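Rarano Workshop Notes
Tips for running the tabletop kitchen station
Last revised 22 January 2024

The following guidance is issued to all staff and visiting students who use the planning and perception software on the kitchen station at the Rornholm laboratory. It replaces the loose sheets previously kept in the Hedora folder. Suggestions should be sent to Eugénie Tanguy.

1. Clear the scene cache before every session

The planner keeps its last map of the table until told otherwise. If yesterday's map is still loaded, the arm will plan politely around a bowl that has gone back in the cupboard. Use the reset command, wait for the status line to turn green, and only then start the camera stream. Restarting the viewer does not clear the cache.

2. Check the table frame

Run the calibration check each morning and after anyone has leaned on or moved the table. An error of up to 9 mm is acceptable for bowls and plates. For small fruit it should be well below that, and the full calibration should be repeated if it is not. Save the result under the day's session name. Files called "new", "new2" and "final" will be deleted.

3. Name objects as a cook would

Labels are shared between the detector, the planner and the instruction parser, so one plain word is best: plate, cup, bowl, colander. Colour is added only where two items of the same kind are out together. Where they are the same colour as well, as often happens with the strawberries, the label should say where the item is: "strawberry in bowl", "strawberry on table". The parser handles both forms. It does not handle "the other one".

4. Treat stacked and overlapping items as a pair

A bottle lying across a plate is commonly returned by the detector as a single long object with a round middle. Open the segmentation panel and confirm that two outlines are present before sending any grasp request. If there is only one, lower the merge threshold a step at a time. Plans should then move the upper item first; the ordering rule is switched on under Task Settings and is off by default.
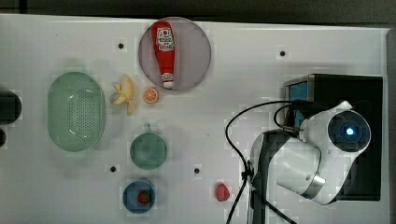
5. Mask the holes in the table top

The small dark holes in the white surface are picked up as objects from time to time, usually as olives or bottle tops. Load the static mask supplied with the station. Do not draw a new one by hand unless the camera has been moved - hand-drawn masks tend to be generous and will hide a citrus slice placed near a hole.

The colander needs separate treatment. Its perforated base gives a noisy depth reading, and the smoothing filter should be set to "medium" for any task that places something inside it.

6. Keep the cables in the collision model

The planner knows the shape of the arm but has no knowledge of the cables beside it. A keep-out volume named "cable_left" is provided and should be loaded with the arm model. Items may be placed close to it. Paths through it should be refused, and a planner that accepts one has been started with the wrong profile.

7. Set limits before speed

New tasks are run at the lowest speed setting until they have completed in simulation and once on the table under supervision. The planning time limit is 3000 ms for single moves and 4000 ms for tidy-up sequences. Raising these figures seldom helps. A plan that cannot be found in that time generally points to a bad goal pose, most often a cup handle facing the wrong way.

8. Log sparingly

Full image logging fills the shared disk in around 1000 runs. Record joint states and detections as standard, and switch on images only for failures. Raphaël Rolland clears the disk each September and will not ask first.

9. Closing down

Send the arm to its rest position from the software, wait for the motion to be reported complete, and stop the controller before the viewer. Note any changed parameter in the station log, with initials. Changes to the shared profile require approval from the Nic Aodha group, who use the same profile on their own bench.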